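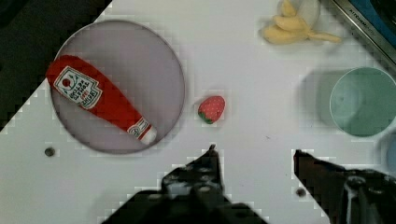 About Vumby

Vumby is a play kitchen in Urnton for people who can't yet reach a real one. We opened in November with 60 pieces of pretend food, a secondhand till and a firm belief that three-year-olds should be allowed to run a restaurant. The food collection has since passed 500 pieces. The service remains slow.

Our founder, Ekene Etim, spent years cooking for adults, who complain more and tip only slightly better. He still writes the menu every week. Customers are free to ignore it, and the kitchen usually does. Plush ketchup counts as a main course in our house. So does a strawberry, served by itself, if the chef says so. Bananas may be sent out peeled or unpeeled — please don't argue with the chef about this.

What we do

Open kitchen runs every morning except Sunday. Children cook, serve, wash up and fire each other. Parents sit at the tables and are brought things on plates, and we ask them to make an effort with the chewing noises.

We also lend out Dawber boxes, named after the street where we packed the first one. Each box holds 80 pieces: fruit, sauces, cups, plates and whatever else a small café needs on a rainy afternoon. Nurseries and schools can keep one for a month. Boxes come back with extra items in them surprisingly often, and we have built up a good sideline in single socks.

How we choose things

We like toys that are easy to pick up and easy to recognize from across a table. Soft is good, especially for anything likely to be thrown at a sibling. We don't stock food that talks.

Where we are

Upstairs in the Drelovum building, past the dentist. Leave strollers at the bottom of the stairs. Coffee for grown-ups is real and costs extra.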